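Demonstrators wanted for the Cuervo project
Rimutine, Trorbridge office
Part-time, paid, daytime and early evening shifts

Do you like working with your hands, and do you have the patience to do a small job well and then do it again? We would love to hear from you! Rimutine is looking for people to join Cuervo, our program for teaching robots everyday tasks by showing them how a person does it.

You will hold a light gripper, a bit like a chunky pair of tongs with a camera on it, and use it to pick up, move and put down ordinary household and office things while the gripper records what your hand is doing. Some days you may also drive one of our Zornus arms by remote control from a desk, and we'll teach you that too. No technical background is needed, and several of our best demonstrators came to us from kitchens, shops and sewing rooms.

Shifts are four hours with proper breaks, and a usual shift comes to 80 demonstrations (please don't let that scare you — most of them are very short). We have 2,061 recorded so far for the current set of tasks and a long way still to go.

You should be comfortable standing for part of the shift, able to grip and release with either hand, and happy to start a take over when it goes wrong. Left-handed people are especially welcome.

To apply, send us a few lines about yourself and the hours you could work. Trial sessions are held on Thursday at our office, and you are paid for yours whether or not you decide to stay.
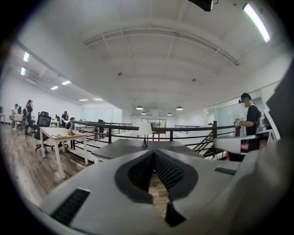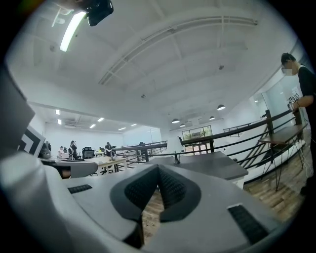
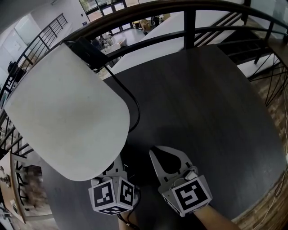
Hand-held grippers at our Trorbridge office.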